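9월 15일 화요일

한국어로 게임 이야기를 쓰는 것은 아직 저에게 조금 어렵습니다. 한국에 와서 공부를 시작한 뒤로 일기는 한국어로 쓰지만, 게임을 할 때 머릿속 말은 아직 모국어입니다. 그래서 이 글은 평소보다 천천히 썼습니다. 틀린 표현이 있으면 댓글로 알려 주세요. 지난번에 조사 '은/는'과 '이/가'를 고쳐 주신 분께 감사드립니다.

오늘 쓰고 싶은 것은 게임 속의 가방, 그러니까 인벤토리에 대한 이야기입니다. 저는 2월부터 〈Itolus〉라는 게임을 하고 있습니다. Rimovberg라는 작은 개발사가 만든 탐험 게임이고, 플레이어는 눈이 많이 오는 산골 우체부가 되어 마을과 마을 사이를 걸어 다닙니다. 전투는 거의 없습니다. 늑대가 나오기는 하지만 등불을 들면 도망갑니다. 처음에 저는 이 게임이 편안한 게임이라고 생각했습니다. 하지만 가방을 열 때마다 마음이 편하지 않았습니다.

가방의 칸은 열한 개입니다. 늘어나지 않습니다. 저는 상인에게서 더 큰 가방을 살 수 있을 거라고 믿고 모든 마을의 가게에 들어가 보았는데, 그런 물건은 팔지 않았습니다. 편지 한 묶음이 한 칸, 빵이 한 칸, 등불 기름이 한 칸, 밧줄이 두 칸입니다. 밧줄이 왜 두 칸인지는 지금도 조금 억울합니다. 그렇지만 밧줄 없이 Druleck 고개에 올라가면 반드시 후회합니다. 저는 두 번 올라갔고 두 번 다 돌아왔습니다.

다른 게임에서 저는 물건을 버리지 못하는 사람입니다. 물약도 마지막 보스까지 아껴 두었다가 결국 하나도 쓰지 않고 엔딩을 봅니다. 아마 많은 분들이 비슷하실 것 같습니다. 큰 롤플레잉 게임에서는 그렇게 해도 괜찮습니다. 무게 제한이 있어도 동료에게 맡기거나, 집에 있는 상자에 넣으면 됩니다. 그 상자 안에 무엇이 있는지는 시간이 지나면 저도 모릅니다. 치즈와 낡은 칼과 이름이 비슷한 약초가 끝없이 들어 있습니다.

〈Itolus〉에도 보관함이 있기는 있습니다. 우체국 벽에 붙어 있는 작은 나무장입니다. 그런데 여기에는 물건을 두 개만 넣을 수 있고, 각 마을의 나무장은 서로 연결되어 있지 않습니다. 다른 게임의 상자는 어디서 열어도 같은 물건이 나오지요. 그런 마법이 이 게임에는 없습니다. Lund 마을에 기름을 넣어 두었으면, 기름은 Lund 마을에 있습니다. 당연한 말인데 저는 이것을 이해하는 데 오래 걸렸습니다. 깊은 밤에 고개 밑 마을의 나무장을 열고 그 안에 아무것도 없는 것을 보았을 때, 저는 컨트롤러를 내려놓고 차를 끓이러 갔습니다.

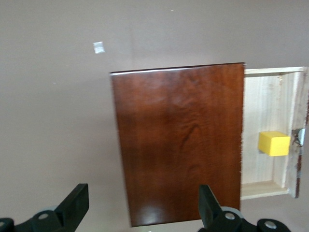

*문이 조금 열린 작은 나무 수납장*

그날 이후로 저는 공책에 적기 시작했습니다. 어느 마을에 무엇을 넣었는지, 다음에 갈 때 무엇을 꺼낼 것인지 적습니다. 게임 안에도 지도가 있지만 보관함의 내용은 지도에 나오지 않습니다. 처음에는 이것이 불친절한 설계라고 느꼈고, 솔직히 말하면 지금도 절반은 그렇게 느낍니다. 적어도 제가 가 본 마을의 나무장 정도는 지도에 표시해 주면 좋겠습니다. 우체부라면 수첩 하나쯤은 가지고 다닐 것 아닙니까?

그래도 나머지 절반의 마음은 이 불편함을 좋아합니다. 출발하기 전에 우체국 의자에 앉아서 가방을 정리하는 시간이 이 게임에서 제일 재미있습니다. 편지를 한 묶음 더 받으면 돈을 더 벌 수 있지만 빵을 빼야 합니다. 빵을 빼면 중간에 산장에서 쉬어야 하고, 산장에서 쉬면 저녁이 되고, 저녁이 되면 기름이 필요합니다. 이렇게 생각이 꼬리를 뭅니다. ('꼬리를 물다'라는 표현을 얼마 전에 배웠는데, 드디어 쓸 수 있어서 기쁩니다.)

한 가지 예를 쓰겠습니다. 게임 중반에 시계 수리공이 커다란 벽시계를 부탁합니다. 이 시계는 가방에서 여섯 칸을 차지합니다. 보수는 동전 3000개이고, 그때까지 제가 받은 어떤 보수보다 컸습니다. 저는 욕심이 나서 바로 받았습니다. 그런데 시계를 넣고 밧줄을 넣으니 남은 칸은 세 칸이었습니다. 기름, 빵, 그리고 편지 한 묶음. 장갑을 넣을 자리가 없었습니다. 고개 위에서는 장갑이 없으면 손이 떨려서 화면이 흔들리고, 밧줄을 잡는 버튼이 잘 눌리지 않습니다.

저는 결국 시계를 우체국에 돌려놓고 먼저 장갑만 가지고 고개 너머까지 다녀왔습니다. 건너편 나무장에 장갑과 기름을 하나씩 넣고, 다시 돌아와서 시계를 들고 낮에만 걸었습니다. 시간이 아주 많이 걸렸습니다. 공략을 찾아보니 더 빠른 길이 있었는데, 강이 얼어 있을 때 아래쪽으로 돌아가면 밧줄이 필요 없다고 합니다. 그것을 알고 조금 허무했지만, 제 방법도 나쁘지 않았다고 생각합니다. 미리 넣어 둔 장갑을 꺼낼 때의 기분은 그 길로 간 사람은 모를 것입니다.

아쉬운 점도 적어야 공평하겠습니다. 첫째로, 물건 이름이 헷갈립니다. '마른 장작'과 '말린 장작'이 따로 있습니다. 저 같은 외국인에게는 꽤 잔인한 일입니다. 한국 친구에게 물어봤는데 친구도 차이를 설명하지 못했습니다. 번역의 실수가 아닐까 생각합니다. 그리고 물건을 옮길 때 확인 창이 너무 자주 나옵니다. 빵을 옆 칸으로 옮기는데 왜 정말로 옮기겠느냐고 물어보는지 모르겠습니다. 네, 정말로 옮기고 싶습니다.

소리는 반대로 아주 좋습니다. 가방을 닫을 때 가죽끈이 조여지는 소리가 나고, 무거울수록 그 소리가 낮아집니다. 나무장을 열 때도 마을마다 경첩 소리가 다릅니다. Lund의 것은 유난히 삐걱거려서, 저는 화면을 보지 않아도 어느 마을인지 알 수 있게 되었습니다.

아직 마지막 지역은 가 보지 않았습니다. 공책에는 Druleck 쪽 나무장에 밧줄과 기름이 있다고 적혀 있는데, 제 글씨가 나빠서 기름인지 가름인지 잘 모르겠습니다. 주말에 가서 열어 보고, 다음 글에 결과를 쓰겠습니다. 엔딩에 대한 이야기는 댓글에 쓰지 말아 주세요.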